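Filed under: Reviews / Robot Learning / Kitchen Tasks

I've been putting off this write-up for weeks, mostly because I kept changing my mind. Sirka is a method for teaching a robot arm kitchen jobs from a small set of human demonstrations, and it comes as a toolkit you can download and run on your own arm. The pitch is that you show it a task a handful of ways, it works out which bits of your demonstrations matter, and then it copes when you move things. I've been burned by that pitch before (hello, Rojanasak, I still have the config files) so I went in grumpy.

Short version: I like it a lot, I'd use it again, and I have complaints.

The main idea is pretty easy to explain over coffee. Most imitation methods treat every moment of a demonstration as equally important, so the model works just as hard on the boring swing across the counter as it does on the half second where the fingers close. Sirka splits each demonstration at the spots where the hand slows down near something, and spends most of its training effort there. The long swings get a plain motion planner. That's pretty much the whole paper! There's some math about how the splits are picked, and I read it twice, and I think you can skip it and still get good use out of the thing.

Setup took me an afternoon. The install is clean, the calibration routine walks you through itself, and the only real snag was that it wanted an older version of one library than the one I had. The recording screen is lovely – big buttons, a clear "throw this one away" option, and it warns you if your demonstrations all look too much alike. I wish every toolkit had that warning. I recorded 175 demonstrations across all my tasks in the first round, and it told me off about the cup ones because I kept approaching from the same side.

I ran everything on a counter with plenty of other stuff on it, since a bare lab bench flatters everybody. The cutting board is where the work happens, with a plain yellow cup and a round wooden disc that has a peg standing up in the middle. The peg is a great little test. It's short, it's the same color family as the board, and if the fingers come down even a bit crooked they push the disc along instead of picking it up. My plate of toy fruit stays within view too, because the method is supposed to ignore things you didn't ask about and I wanted to give it something bright to be tempted by.
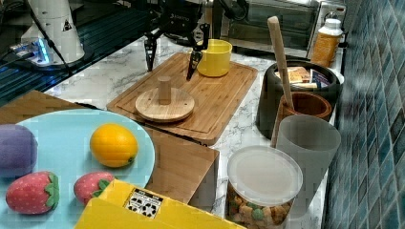
The numbers, for what they're worth

After the first round I ran 80 trials on the peg and the cup together, moving both between runs. The cup was the easy one, and Sirka missed it just twice. The peg was harder, and most of the misses there came from the gripper arriving with a slight twist. I went back, added more peg demonstrations with the board turned at odd angles, and ended up with 355 in total. That helped more than I expected. The twist mostly went away and the grasps got quicker too, with less of that nervous hovering you see when a model can't make up its mind.

The fruit didn't distract it, I'm happy to say. With Rojanasak I'd get an arm drifting off toward whatever was reddest. Sirka stayed on the board every time I ran it.

What bugged me

Training is slow. I know, I know, everything is slow, but I'd start a run after dinner and it'd still be chugging at breakfast. The progress bar also lies. It sits near the end forever and then jumps.

The split finder gets confused if you hesitate. If you pause in mid-air while you're recording, say because you're thinking about where to put your elbow, it decides that empty patch of air is Very Important and learns to stop there. You can delete a split by hand, but the editor for that is fiddly and has no undo. No undo! In a tool whose recording screen is this nice!

And the planner on the long swings is careful to the point of being dull. You can turn the speed up in the settings, though the docs bury it under "advanced," and the page it lives on still uses the old name for the option.

How it compares

I've used Clisumura as well, and for big, sloppy jobs like sweeping things to one side I'd still pick that. It trains faster and it forgives bad demonstrations. For anything where the last inch matters, Sirka wins for me. The Himatdale task set, which is what I borrowed my trial layout from, leans toward that kind of close work, so keep that in mind when you read my results. A different set of tasks might make it look more ordinary.

If you already have an arm and a two-finger gripper, try it. Start with one task, record from lots of angles, don't dawdle in mid-air, and save a copy of your splits before you open the editor. I'm going to try it on lids with a lip next, and I'll add the results to this page when I have them.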